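Tillman Household Textile Terms, Data Card

Maintained by Pravura. Last revised Thu 14 September.

Summary
The Tillman list is a table of 2,000 short entries for bedding, towels, curtains and other household cloth goods. Each entry gives a plain name, a category, a care group and, where one applies, a pattern term. The list is intended for inventory work, catalog cleanup and the teaching of classification.

Files
terms.csv: the main table, one entry per row
categories.csv: the 10 category codes and their full names
patterns.csv: accepted pattern terms, with preferred spellings
CHANGES.txt: revision notes

Fields
term_id: permanent number, never reused
name: preferred name in American English
category: code from categories.csv
care_group: washing and drying group
pattern: accepted pattern term, or blank
variant_of: term_id of the preferred entry, if the row is a variant

Sources
Names were gathered from stock lists supplied by Rollgate and from the older Kimau glossary. Duplicate names were merged by hand. Where the two sources disagreed, the Rollgate spelling was kept and the other was entered as a variant.

Known Limits
More than 200 entries have no care group. Trade names are excluded. Regional names for quilts and comforters are covered unevenly, and users should expect gaps.

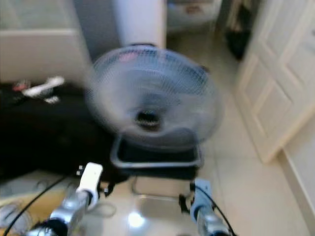
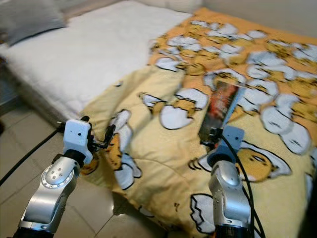
Pattern terms are assigned by what is printed on the cloth, regardless of the size or spacing of the figures. A repeating print of characters or everyday objects is entered under "novelty." The blanket with the cracked eggshells and yellow yolk characters falls under that term, and its deeper orange and paler yellow sections do not call for separate entries. Color is not recorded in version 2. Requests for new pattern terms should state the proposed name, the category and at least one existing entry to which the term would apply.

License
The table may be copied and changed for any purpose, provided that Pravura is credited and changes are marked.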